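4. Phase Tracking and Arm Coordination

4.1 Motivation

The policy described in Section 3 predicts a chunk of joint targets for both arms from the head camera and the two joint state vectors. It has no memory beyond the current observation. For short pick-and-place tasks this is enough. For tasks with repeated motions, such as moving food from a bowl to a cup with a spoon, the same arm pose can belong to different stages of the job. A spoon resting against the inside of a bowl may be about to scoop or may have just come back from the cup, and a policy that sees only the present view has to guess. In our early tests it often guessed wrong, and the arm went back and forth over the same few centimeters until the time limit ran out.

We therefore add a small phase tracker between the vision encoder and the action head. The tracker is a recurrent network that reads the pooled image features and the gripper openings and keeps a running estimate of the current phase. It outputs a probability for each phase in a short list written by hand for each task. The action head receives the full set of probabilities. We tried passing only the most likely phase, but this caused visible jumps at the changeovers.

4.2 Phases for the transfer task

In the transfer task one arm steadies the receiving cup and the other works the spoon. The phases are approach, grasp, scoop, lift, carry, tip, return, and release. Each arm has its own phase estimate, and most of the useful structure comes from how the two line up. The steadying arm should hold its place from the start of the carry phase to the end of the tip phase. The spoon arm should not enter the tip phase until the other gripper is in position at the cup.

We wrote these two rules as soft constraints in the planner. When the joint estimate breaks a rule, the planner slows the arm that is ahead and leaves the other alone. It does not stop either arm completely unless the violation lasts longer than 900 ms. Hard stops were used in the first version, built on the Jastach controller, and they shook the spoon enough to spill part of the load.
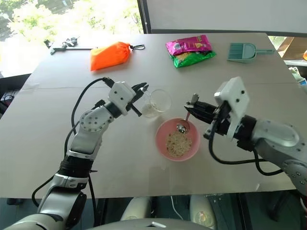
Phase labels for training came from 529 teleoperated demonstrations. Two annotators marked the changeover points using the Pitard timeline tool, and a third settled the cases where the first two were far apart. The hardest boundary to label was the one between scoop and lift. With soft or tangled food the spoon may be raised and lowered more than once before a portion comes free, and the annotators did not agree at first on whether this should count as one scoop or several. We settled on one: the scoop phase ends at the last upward motion before the spoon clears the rim of the bowl.

4.3 Handling objects that are not part of the task

Demonstrations were recorded on a table with unrelated items left along the far side. The set of items was changed between sessions. We did not mask them out, and the tracker is given no object list. Our aim was to have the encoder learn which parts of the view matter for the phase estimate. To check this, we computed saliency maps on 1294 held-out images (see Figure 4). Most of the weight falls on the grippers, the bowl, and the spoon. The cup receives less weight than we expected during scoop and much more during carry.

Figure 4. Transfer task as seen from the head camera. The left gripper is at the cup, and the right gripper holds the handle of a spoon in a pink bowl of noodles.

A clear cup is a difficult target for the depth estimator, which often reports the table behind it. For this reason the planner does not use depth at the cup. It takes the rim position from the color image and the table height from calibration, and solves for the remaining coordinate. This works as long as the cup stands upright. If the cup tips over, the estimate is wrong and the tracker has no phase for it – we return to this in Section 6.

4.4 Timing

The encoder and tracker run together on one graphics card. The full loop, from camera input to joint targets, takes 17 ms at the median. The action head produces a new chunk before the previous one is used up, and overlapping targets are blended with weights that fall off over time. We found the blend to be more sensitive than the chunk length. If the older targets are given too much weight, the spoon arm reacts late when the food shifts. If they are given too little, small differences between chunks show up as a tremor at the wrist, which the long handle of a spoon makes worse.

Gripper commands are left out of the blend. An average of an open command and a closed command is a half-closed gripper, and with a thin handle that usually means a dropped spoon. The newest chunk always sets the gripper, with a short hold time so that a single bad prediction cannot open it.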